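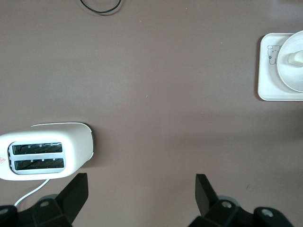
Can a machine make breakfast yet? (or is it still quicker to do it myself)

Kitchen & Household > Gadgets and Automation
Thread started August 2018

crumbtray_kez
Right, I want opinions, because I've been arguing about this at home and getting nowhere. My other half is convinced that in a couple of years we'll have an arm on the worktop doing the breakfast. I say we can't even get a hoover that copes with the rug tassels, so good luck with toast.

Look at the job in the picture. A two-slot toaster, a tray, a bowl with something in it, and a great big stretch of bare table in between. You or I would have that sorted half asleep. Pick up whatever's in the bowl, over to the toaster if it's bread, done. So what's the hold-up? Is it the gripping, the seeing, or just that there's no money in toast?

Not after a sales pitch please, I've had enough of those from the Grinix adverts.

pallet_wrangler
I work in a packing shed and we've got two arms on the end of the line, so I'll have a go at this. The gripping is the hold-up. Ours lift sealed cartons all day and they're brilliant at it, never moan, never need a brew. But every carton is the same size and turns up in the same place facing the same way. Swap the carton for a bag and they're hopeless.

Bread is a bag, basically. It squashes, it tears, the crust end is a different shape from the middle. And then you've got to post it down a narrow slot without it catching on the wires. I wouldn't fancy programming that.

tealeaf77
Don't agree with you there, pallet_wrangler. Squashy things have come on loads. I saw a Wastis demo in February where an arm was sorting soft fruit and it didn't bruise a single one that I could see. If it can do a peach it can do a slice of white.

What I'd worry about is the bowl. White bowl, white tray, pale bit of something in the bottom -- I had to look twice at the picture myself and I still couldn't tell you if it's food or a handle! A camera has got to work that out before anything moves.

pallet_wrangler
Fair enough on the bowl. But a demo is a demo. How many peaches did they bin before they filmed it?

tealeaf77
No idea, I wasn't counting the bin :) They had it running most of the afternoon though, and people were allowed to walk up and put the fruit wherever they liked.

MrsOvenGlove
Can I say something about flexes? I've had toasters all my life and the flex is always in the way. There's one coming out from under this toaster and a black cable looping in at the far side of the table as well. I'd move those without thinking about it. Would a machine know to? Or would it drag the toaster on to the floor by its own lead?

I'm not against it, by the way. My hands aren't what they were and I'd love some help with jars and tins. I'd just want to be sure it wasn't going to go poking about in the slots with metal fingers while the thing was plugged in.

solder_and_sandwiches
Good question about the flex and it's a proper sore point. I do hobby stuff with a second-hand Renex arm in the spare room (250 quid, bits missing, took me ages to get it moving). Cables are the worst thing you can put on a table. They bend, they spring back, they're thin, and the arm's idea of where they are is out of date the moment it touches one. I tape mine down and pretend they don't exist.

As for Kez's original question, mine managed to drop a slice into a toaster 13 times before I got bored. That was with the toaster clamped, the slice standing up in a little rack and the lights on full. Turn the toaster round a quarter and it put the bread neatly on the table beside it.

crumbtray_kez
Ha, that's my other half's future kitchen in one. So it can do it, as long as you do all the fiddly bits first?

solder_and_sandwiches
Pretty much. I spent longer setting out the rack than I would have spent making toast for the whole street. Some people are doing it the other way now, where you steer the arm by hand loads of times and let it learn from that, and I think it'll get there. I haven't tried it on mine.

gadgetgull
You're all being a bit gloomy. We've got machines doing household chores already, they just don't look like arms. The washing machine. The dishwasher. The toaster itself, come to that! It holds the bread, heats it, decides when it's had enough and pops it up. Why would you want an arm to put bread in a machine when you could have a better machine with a hopper on top?

There's a Sundaram one for cafes, I was quoted 895 for it. Bread goes in one end on a little conveyor and comes out brown.

MrsOvenGlove
And who puts the bread on the conveyor?

gadgetgull
Well, you do.

pallet_wrangler
That's my whole job now, putting things where the arm can reach them. I'm not complaining, my back's better for it.

tealeaf77
gadgetgull has half a point but I haven't got room for a separate box for every chore. My worktop is about the width of a tea tray as it is. The appeal of an arm is that it does the toast, then wipes up, then puts the bowl away. One thing, lots of jobs. I don't care if it's slow. It could start while I'm in the shower.

gadgetgull
Slow is fine until it's slow AND it's burnt it.

crumbtray_kez
I've read all this out over tea. The verdict from the other side of the table was "five years then", so we've put a fiver on it. I'll be doing the toast in the meantime. solder_and_sandwiches, if you do try the steering-by-hand thing, will you post how you get on? I'd want to know if it copes with crumpets, they always get stuck in ours.

solder_and_sandwiches
Will do. Might be a while, I need a new motor for the wrist first.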